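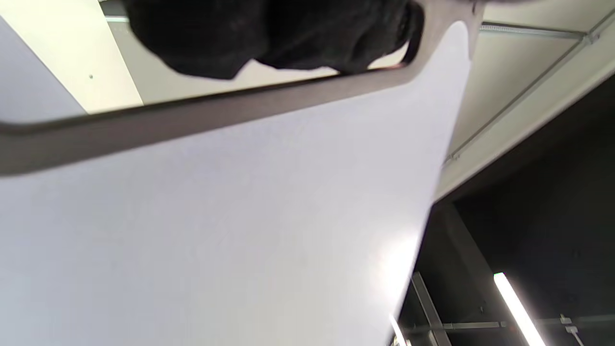

A pale panel with a grey rounded rail, with ceiling rails and strip lighting behind.

New handling rules for gripper work at Brollside

Posted 3/6/20

Winwood has published a revised set of working rules for hand-held and arm-mounted grippers at its Brollside site. The rules apply from today to all staff, agency workers and visiting contractors who record, teach or supervise handling tasks. They replace the draft that was passed round in April.

The document runs to 11 pages. It was written by Winwood's site safety team with Idel, which supplies the gripper tools, and Kumsa, which looks after the software that turns recorded movements into robot programs.

The main change concerns hand-held tools. Under the draft, a hand-held gripper was treated like any other hand tool and needed only a visual check at the start of a shift. It will now need the same check as an arm-mounted gripper, covering the finger pads, the trigger, the camera mount and the cable. The result has to be entered in the log before the first recording, and a tool that fails must be tagged and put in the red cabinet by the stores door.

Winwood said the draft had left a gap. Recordings made with a worn finger pad were being passed on for programming, and the fault only came to light when the arm gripped too hard or too lightly. Of 384 recordings looked at during the trial period, 99 were set aside. Most of those had no tool check logged against them. The rest had been made with a camera mount that had worked loose.

There are also new limits on where the tools may be used. Recording is not allowed within reach of a powered arm unless that arm has been locked off and the key is held by the person doing the recording. Large panels and anything with a long edge must be supported at both ends before a gripper is brought near them. Walkways next to the work must be kept clear for as long as the task lasts.

Lighting is covered for the first time. Glare on smooth, light-coloured surfaces can make it hard for the software to find an edge, so operators are asked to do a short test recording whenever they move to a new spot. If the edge is lost in the test, the work should be turned or moved. Operators should not cover or switch off ceiling lights to get round the problem, as other people may be relying on them.

Each recording must now carry the tool number, the operator's staff number and the name of the task. Faces and paperwork should be kept out of view where possible. Any recording that shows a visitor who has not signed the consent form is to be deleted by the end of the shift, and the deletion noted in the log. Kumsa will add a field for this to the upload page, and until then a written note is enough.

Training takes four hours and is given on site. Staff who completed the earlier course do not have to repeat all of it, but they must do the section on tool checks and have their card stamped. Contractors should bring their own gloves and safety shoes. Cards from other Winwood sites will be accepted at Brollside as long as they are in date.

Idel said it would supply spare finger pads with every tool sent to the site and would print the fitting date on the packet. Pads already in stores can still be used if the date is written on by hand.

The rules will be looked at again once the next batch of recordings has been checked. Paper copies are at reception and in the handling bay. Comments can be left in the box beside the log or sent to the site safety office.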